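Rallis Toolkit: Frequently Asked Questions

Last updated Aug 31, 2022

These answers cover version 2 of the Rallis toolkit: the recorder, the aligner, the episode checker and the training exporter. Build instructions are in the install guide. Questions about the arm driver belong on the Botha driver page.

General

What does Rallis do?

Rallis takes raw recordings from handheld grippers and turns them into episodes that a policy can be trained on. An episode is a synchronized set of wrist video, a six-degree-of-freedom gripper trajectory, and a jaw width signal. The toolkit doesn't train policies. It writes files that a training script can read.

Do I need a robot to use it?

No. Recording, alignment, checking and export all run without an arm. You need an arm only to replay an episode or to run a trained policy, and both of those go through the Botha driver.

Which operating systems are supported?

Linux only. The exporter will run on other systems, but we don't test it there and we don't take bug reports for it.

Where is the sample data?

The Ornport set is the one used in the tutorials. It has 1,763 episodes of household furniture tasks. The smaller Lollotdale set has 413 episodes and is the better choice for checking an install, as it fits on a laptop drive.

Recording

How should I calibrate the jaw width?

Run the width calibration once for each gripper, and again whenever a finger or a marker has been replaced. Open the jaws fully, hold for a few seconds, close them fully, and repeat until the tool reports a stable range. The result is stored under the gripper's ID. If two grippers share an ID, the second calibration overwrites the first without a warning. This is a known issue.

How is jaw width measured?

From the video. Each finger carries a square fiducial marker, and the detector finds both markers in each image. The distance between them is converted to width with the calibration file. There is no encoder input. When one marker is missing, the tool estimates width from the other marker by assuming the jaws move symmetrically. When both are missing, the sample is flagged and filled in from its neighbors at export.

How should I begin an episode with a door task?

Start with the target in view and the jaws open, and hold still briefly before you move in. The tracker uses that pause to set its gravity direction. With a two-door cabinet, the approach to a door edge matters more to the policy than the swing, so leave the whole approach in the recording. In a good approach view the door edge lies in the gap between the fingers and both markers are unobstructed.

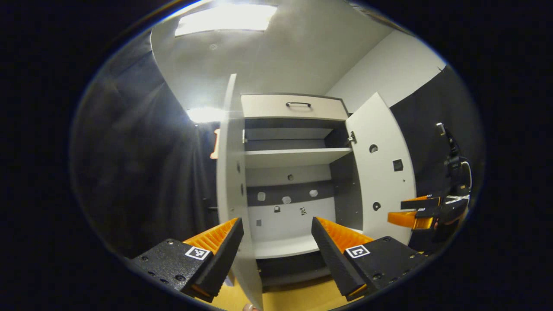 Can I record with two grippers at once?

Yes. Start one recorder process for each gripper and pass the same session name to both. The streams are matched by timestamp during alignment. Each gripper builds its own map, so a two-gripper session also needs a shared mapping pass before the first episode. Skip that pass and the relative pose between the grippers will be undefined. The aligner will stop with error MAP_DISJOINT.

Alignment and tracking

Why does tracking fail near plain surfaces?

The tracker needs visual features. White panels, bare walls and hanging curtains supply few of them, and a close approach can fill most of the image with one flat surface. Options, in the order we suggest trying them:

Redo the mapping pass more slowly, and cover the area behind the operator.
Raise max_features from the default to 1,000.
Turn on inertial_fallback, which bridges short gaps with the IMU alone.

The fallback drifts. Don't use it to rescue an episode in which visual tracking was lost for most of the recording.

Should I undistort the video first?

No. The tracker and the marker detector both use the fisheye model directly. Undistorted video crops the outer part of the image and makes the stored intrinsics wrong.

Does the black border around the fisheye image matter?

It doesn't affect tracking. The mask step excludes it, along with the region covered by the fingers. Use the default mask unless you have changed the lens or the finger shape.

Checking and export

What does the checker reject?

It rejects episodes with a tracking gap longer than the limit in the config file, a jump in position between adjacent samples, or a width signal that never changes. The last test gives false positives on pushing tasks. Set require_grasp to false for those.

Can the exporter write absolute poses?

Yes, with pose_mode set to absolute. The default is relative to the current gripper pose, and all of our baseline configs expect that. An absolute export is tied to one map and can't be merged with episodes from another session.

Replay on the arm is late by a fixed amount. Is that a bug?

Usually not. The Botha driver needs a measured latency value for the camera and another for the gripper. Both default to zero. Run the latency test, enter the values, and replay again. If the offset is still there, attach the replay log and both values to your report.

How do I report a problem?

Open an issue on the tracker with the session log, the config file and the output of rallis version. Please don't attach video unless it is requested.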